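Über uns

Farnness — Spielzeug aus Holz zum Ausprobieren, Ausleihen und Behalten 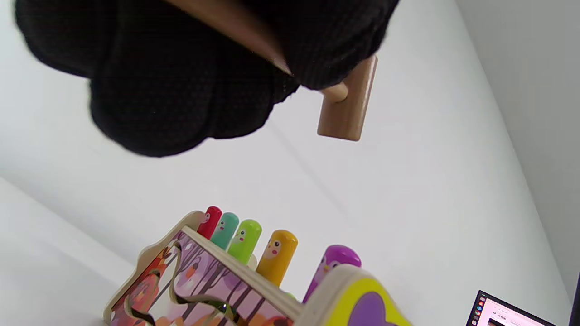 Angefangen hat alles mit einem Keller, der zu voll war. Zwei Familien, ein gemeinsames Treppenhaus und eine Menge Holzspielzeug, aus dem die eigenen Kinder herausgewachsen waren: Steckpuzzles, Bauklötze, eine Kugelbahn mit fehlendem Mittelstück und natürlich eine Klopfbank, deren Hammer ständig unter irgendeinem Sofa lag. Zum Wegwerfen war das alles viel zu schade, und so haben wir die Kisten nach oben getragen, den Nachbarn Bescheid gesagt und Kaffee gekocht. Am Abend waren die Kisten halb leer, und wir hatten eine ziemlich lange Liste mit Leuten, die beim nächsten Mal auch gern kommen wollten.

Aus diesem Nachmittag ist Farnness geworden. Heute haben wir einen Laden mit 14 Metern Regal, eine kleine Werkstatt im hinteren Raum und einen Spielteppich, auf dem meistens jemand sitzt. Seit September gehört auch die Ausleihe dazu, die wir Bedix genannt haben (der Name stammt von einem Kind, das »bitte das nächste« noch nicht ganz aussprechen konnte, und er ist uns einfach geblieben). Wer bei Bedix mitmacht, nimmt zwei Spielzeuge mit nach Hause, behält sie sechs Wochen und tauscht sie dann gegen etwas anderes. Und wenn die Trennung zu schwer fällt, darf ein Stück auch bleiben — die Leihgebühr rechnen wir dann selbstverständlich an.

Was wir mögen

Am liebsten sind uns Dinge, die man ohne Anleitung versteht. Eine Klopfbank ist dafür ein wunderbares Beispiel: ein Brett, bunte Stöpsel, ein Hammer, und schon geht es los. Die mit den kleinen Vogelgesichtern hat es uns besonders angetan. Ein roter Vogel, ein türkiser, ein hellgrüner, ein senfgelber und ein purpurfarbener stecken oben im Brett, jeder mit rosa Bäckchen und einem orangefarbenen Schnäbelchen, und an der Seite ist ein Wald aufgedruckt, mit schlanken dunklen Stämmen und viel Lila und Orange dazwischen. Fünf Vögel, und fast jedes Kind sucht sich sofort einen Liebling aus. Bei manchen darf der Liebling dann auf keinen Fall gehauen werden, bei anderen kommt er immer als Erster dran!

Überhaupt der Hammer. Viele Eltern schauen erst einmal skeptisch, wenn sie ihn sehen, und das können wir gut verstehen, denn laut ist es schon. Aber wer einmal beobachtet hat, mit welchem Ernst ein kleines Kind zielt, danebenhaut, den Griff noch einmal anders fasst und es wieder versucht, der verzeiht den Lärm recht schnell. Für Wohnungen mit hellhörigen Decken empfehlen wir ein gefaltetes Handtuch als Unterlage. Das dämpft erstaunlich gut, und verrutschen tut die Bank dann auch nicht mehr.

Unsere Werkstatt

Alles, was aus der Ausleihe zurückkommt, geht zuerst über die Werkbank. Wir wischen die Teile mit einem leicht feuchten Tuch ab, lassen sie liegen, bis sie ganz trocken sind, und fahren mit den Fingern über alle Kanten. Hat sich irgendwo das Holz aufgestellt, wird geschliffen. Sitzt ein Hammerkopf nicht mehr fest am Stiel, wird er neu verleimt und kommt erst am übernächsten Tag wieder ins Regal. Abgegriffene Farbe stört uns dagegen wenig — ein Spielzeug darf ruhig zeigen, dass damit gespielt wurde.

Einzelne Teile, deren Rest verloren gegangen ist, sammeln wir in der großen Schublade, die bei uns Dundurthorpe heißt, weil darin im Lauf der Zeit beinahe ein eigenes Dorf entstanden ist. Wenn euch also zu Hause ein Klotz, ein Rad oder ein Stöpsel fehlt, fragt ruhig nach. Über 14 Puzzles haben wir auf diese Weise schon wieder vollständig bekommen, und auf das fehlende Stück der Kugelbahn hoffen wir bis heute.

Besuch bei uns

Ihr findet uns im Figueroa-Hof, durch die Einfahrt und dann links, die grüne Tür mit der Glocke. Kinderwagen passen hindurch, drinnen gibt es einen Wickeltisch und für die Großen Tee. Ihr müsst euch nicht anmelden und auch nichts kaufen. Nur wenn ihr mit einer ganzen Kitagruppe kommen möchtet, schreibt uns bitte vorher ein paar Zeilen, dann räumen wir den Spielteppich frei und stellen ein paar Sachen bereit, die zum Alter der Kinder passen.

Gut erhaltenes Holzspielzeug nehmen wir jederzeit gern an, am liebsten gleich mit allem, was dazugehört. Und bitte schaut vorher noch einmal unter dem Sofa nach dem Hammer.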